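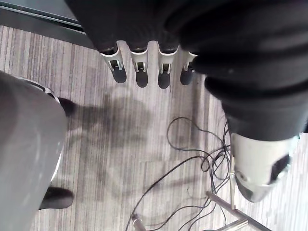 **Ticket:** Keynote replay stops before the end
**Product:** Gristen event player
**Event:** Lurnadar tourism summit, online edition
**Opened:** 30/04/2020
**Status:** solved, waiting for confirmation from the customer

## Problem as reported

The opening keynote was streamed from the Fajardo room and it was complete. The replay of the same keynote stops at minute 41, with the talk still going on. The player then shows the thank-you page of the event, so many attendees believe that the talk is finished. The customer has sold 800 tickets with replay included and has received complaints from two tour operator associations.

The customer asks also if the workshop replays from the Forkutska track have the same fault.

## What we checked

- Replay opened in three browsers and on a phone. It stops at the same second each time.
- Original recording downloaded from the archive. It plays until the end, with the questions from the audience.
- Workshop replays of the Forkutska track: all complete.
- Customer's upload settings compared with the ones from the March event. One value is different, see below. 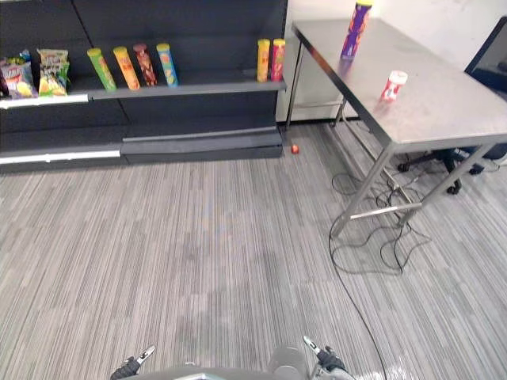
*Shelving on the left, steel table on the right.*

## First attempt (did not help)

We cleared the cached copy of the replay and asked the system to prepare it again. The new copy had the same length as the old one. I wrote to the customer that I need more time, and I put a note on the replay page so attendees know that we work on it.

After this I looked in the processing log and I found this line:

`segment limit reached (800), closing playlist`

The player cuts each recording in short segments. The keynote needs more of them than the limit permits, so the list is closed early and the rest of the talk is never offered to the viewer. The workshops are shorter and stay under the limit.

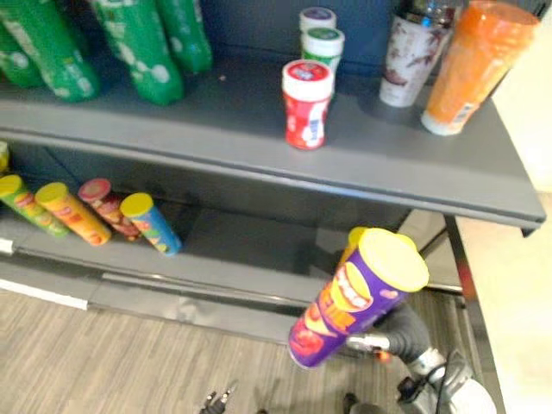
## Solution

1. In the event settings, open **Replay** and then **Advanced**.
2. Change **Maximum segments** from 800 to 2000.
3. Save, and choose **Prepare again** only for the keynote.
4. Wait until the status is green, then open the replay in a private window and go to the last minute.

I have made these steps on the customer's account with their permission. The replay now has its full length and the questions can be heard.

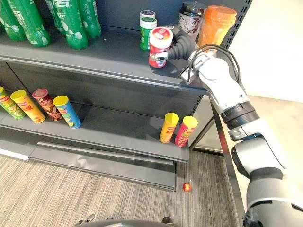

*Red and white jar held at the upper shelf.*

## Still open

- The subtitles file was made for the short version. It must be made again by the customer, we have no access to the transcript.
- The setting was copied from an old template. I asked the product team to show a warning when a recording is over the limit.
- The customer will write to the ticket holders. Please do not close this ticket before they have answered.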